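Troncoso Computer Reuse Project
Progress report to the Bademero Fund, second period
Prepared by Leandro Ojeda, workshop lead

Summary

The grant pays for the repair and reissue of donated desktop computers to households and small community groups in the district. This report covers the period from the end of the first report through August. We took in 118 desktops. Of these, 72 have been tested, cleaned and passed for reissue. The rest are either waiting for parts or have been set aside for stripping. Spending is within the approved budget, with one change requested below.

Intake and sorting

Most of the desktops came from two office clearances. The machines from the first clearance were of one model and in fair condition, which made sorting quick. The second lot was mixed in age and make, and many arrived without drives. We now ask donors to tell us before pickup whether the drives have been removed, and the intake form has been changed to include this.

Each machine gets a number on arrival and a paper sheet that stays with it until it leaves the building. The Fosora stock system was set up in the first period and is now used for all parts. Entering the older stock took longer than planned and is still not finished. Cables and power supplies remain on the paper list.

Bench work

Memory is still the most common fault. A machine that will not start is opened, the modules are taken out, the contacts and slots are cleaned, and the machine is tried again with one known good module before anything else is changed. Expansion cards are removed at the same stage and tested separately. We do not put a graphics card back unless the user needs it, as the spare cards are more useful in the machines that have no working video output of their own.

Boards are checked for swollen capacitors and damaged sockets while the case is open. A board with a damaged processor socket goes straight to parts. The older boards with a mix of slot types are kept whole where possible, because we still get requests from people who have an old card they depend on.

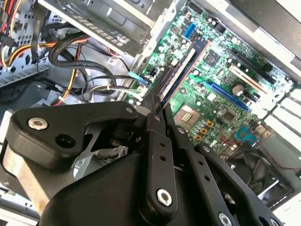

Reissue

Machines passed for reissue are loaded with the standard software set and left running overnight. The Usura tenants' association took the first batch for its homework room and has asked for 5 more. Individual households are served from the waiting list in order of application. Delivery is by our own van within the district. Recipients outside it collect from the workshop.

Eight machines came back during the period. Three had failed power supplies, two had loose memory, and the other three had nothing wrong with the hardware and were reloaded. All eight have been returned to their users. The overnight run now includes a full restart in the morning, which should catch more of the memory faults before delivery.

Problems

Replacement power supplies are the main shortage. Our usual supplier raised prices twice and now has a longer lead time. We have been using supplies taken from stripped machines, but these have to be load tested and the one tester we own is in use most of the day.

Change requested

We ask to move the unspent part of the training line to equipment, to buy a second power supply tester and more antistatic mats. The total grant would not change. A revised budget sheet is attached.

Next period

Finish entering the older parts stock, clear the machines now waiting for memory, and supply the remaining Usura order. The next intake is on hold until shelf space has been freed in the back store.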